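**Rack to Rack: Where Should the Test Tubes Live?**
Intan Rahman, final report for the bench organization project

So my proposal back in the fall said I was going to "optimize glassware flow in a shared teaching lab," and I'd like to take that sentence back. What I really did was spend a semester moving test tubes from one rack to another and writing down what annoyed me. It was a lot more fun than it sounds!

The lab is the small one on the ground floor of Cloutier, and nearly everything I did happened at the white table there.
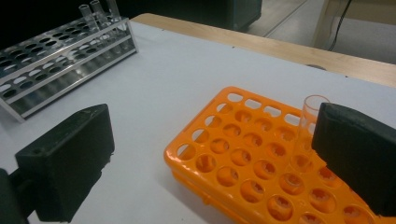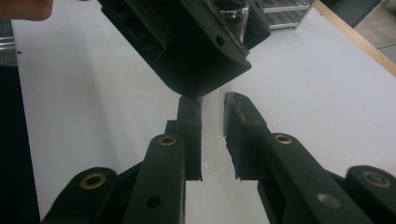 ## What I wanted to find out

Our lab has two kinds of racks in use, metal ones and orange plastic ones, and people have strong feelings about both. The metal racks have plates with plain round holes. The orange ones have ribs inside the holes that grip the tube. When I took intro chem I just grabbed whichever was closest, and then got told off for it, because apparently (according to the handout) clean tubes go in metal and tubes in use go in plastic. Except half the handouts say the opposite.

My question ended up being pretty simple: if you're going to have one rack for clean tubes and one for working tubes, which should be which, and where should they sit on the table?

## How I did it

I used plain glass tubes the whole time, always empty. I know that's a limitation and I'll get to it.

One run meant moving 30 tubes out of one kind of rack and into the other, one at a time, with one hand. I did runs in both directions. I also changed the layout: racks side by side, racks one behind the other, and racks turned at an angle to each other, which was an accident the first time and then became a real condition in the plan.

For each tube I wrote down whether it went in on the first try, whether it went in crooked, and whether I bumped a neighbor on the way. If a whole run took longer than 60 seconds I marked it as slow. That cutoff came from my pilot runs and there's nothing magic about it. Some runs got dropped partway through (fire drill, somebody needed the sink, I sneezed) and I kept the tubes I'd already logged from those, so the total came out to the very un-round number of 374 placements.

I typed everything into a Romira sheet, the spreadsheet thing our department uses. If you're doing a project like this, make the sheet BEFORE you start. My first week is on the back of a printed lab schedule and I had to redo two runs when I couldn't read my own arrows.

## What happened

**Going into metal was faster.** Plain holes are forgiving. The tube drops through the top plate, finds the lower one, and you're done. The catch is that sometimes it doesn't find the lower hole – it hits the plate in between and stands there leaning, looking like it's in. Most of my "crooked" marks come from this. Once you know to give it a tiny wiggle it gets better, and my crooked marks do thin out toward the end of the data.

**Going into orange was slower but surer.** You have to push a bit against the ribs, and the first few times I was nervous about pushing on glass with one hand. Once a tube was seated, though, it stayed put. I nudged the rack with my elbow more than once during this project and nothing rattled around.

**Coming out was the real difference.** I hadn't planned to look at this at all! Lifting a tube out of the metal rack takes no effort. Pulling one out of the orange rack, the rack wants to come along, so you need your other hand to hold it down. In a lab where your other hand is usually holding a pipette or a pencil, that matters.

**Angle mattered more than distance.** I expected that putting the racks closer together would speed everything up. It barely did anything. What helped was turning the receiving rack so its long side pointed toward me diagonally. With the rack straight across, I was always reaching over tubes I'd already placed, and that's where nearly all of my bumped neighbors come from. With it turned, I could fill from the far end and work back. I'm right-handed, so I guess a lefty would want the mirror image, but I didn't test that.

**Clear glass is hard to see.** A clean, empty tube standing against a dark background at the back of the table pretty much disappears except for the rim. I bumped back-row tubes more often than front-row ones, and I'm fairly sure that's why. The white tabletop is great for spotting things lying flat. It doesn't help with things standing up in front of a shadow.

## What I'd recommend

Clean tubes in the metal rack, set toward the back left. They lift out easily with one hand, and a bit of leaning isn't a big deal when the tube's empty. Working tubes in the orange rack, front right, turned on the diagonal. That way the ones with something in them are in the rack that grips.

I'd also fill the front row of the metal rack first, and start on the back row only when the front is full.

I made a little card with this on it and taped it inside the cabinet door. It lasted two weeks before someone used the back of it for a dilution calculation (a correct one, I checked).

## What I'd do differently

Empty tubes, like I said. A tube with liquid in it is heavier and you're more careful with it, so my speeds probably don't carry over. I'd want to repeat the whole thing with colored water.

I was also the only person moving tubes. I got better as I went along, and I can't separate "this layout is good" from "I've had practice." I should've mixed up the order of the layouts. My advisor told me this in October and I said I would, and then I did five layout sessions in order anyway.

And I'd look at other racks. Fondasby has a coated wire one and Trestico sells one with a weighted base, which might fix the lift-out problem with the gripping kind. Both were outside my budget, my budget being zero.

## Data

The full log is in the shared folder under my last name, one tab per layout. Column F is "neighbor bumped," and if you see a "B!" in there it means the neighbor fell over too. None broke. The tab called "old" is the lab schedule week and you can ignore it.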